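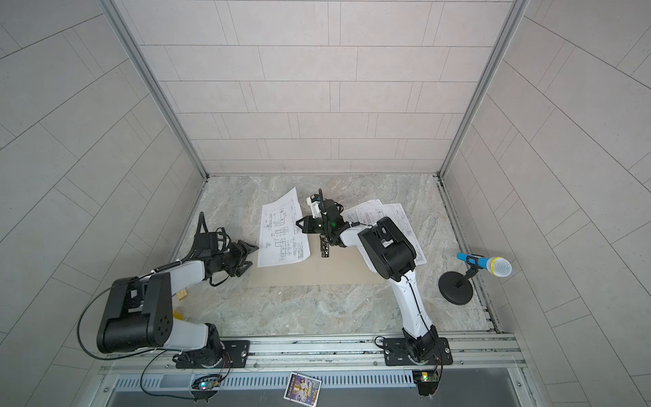 Our project studied how small hotels in Stivport clean the walls of their bathrooms, and how much water they use for it. We compared two hotels, the Lusano and the Florutari. Rectangular tiles laid in offset rows, in light gray, were our main interest, as the short joints between them collect soap and lime. In the Lusano the staff wash every wall on Wednesday with a sponge and vinegar.

The Lusano used 800 liters in one month for this work -- the Florutari used 400.

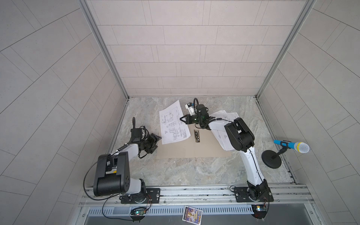 Results and discussion

The Florutari wipes the walls dry each morning, so lime has less time to settle. We think this habit explains most of the difference, but we did not measure the hardness of the water. 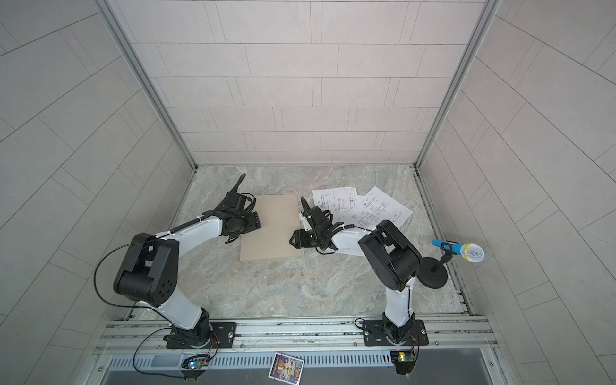 Takeda objected that the Lusano has more guests in June, and that we should divide the liters by the number of rooms. We will do this in the second part.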